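In praise of the mug tree

I have been told more than once that the mug tree is a thing of the past, like the toast rack and the tea cosy.

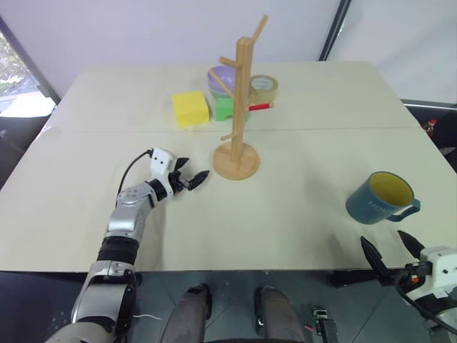 My mother-in-law had one by the kettle for 35 years, and when we cleared her kitchen in April it was the only thing my husband and I both wanted. I have been fond of them ever since, any of them, however plain. A wooden post on a round base with a few short pegs sticking out at angles is about as simple as a household object gets, and yet a bare one looks to me like a coat stand in an empty hall, waiting for people to come home. Put a blue mug with a yellow inside anywhere near it, even one lying on its side, and I want to pick the mug up and hang it by its handle.

My friend Giang Khúc disagrees, and I have had this argument over her very nice coffee. She keeps her mugs in a cupboard, upside down, and says that anything left out on the worktop only collects dust and sticky tape and sponges around its feet. Well, yes, it does! Mine has a roll of packing tape beside it as I write. But I drink from those mugs every day – they hardly have time to get dusty – and I like seeing which one is free. My sister's has a chip from the move to Grereck and I would miss it in a cupboard.

I did look at a steel rail in Funeck last month, 38 pounds with the hooks extra, and very smart it was. I came home and put the kettle on instead.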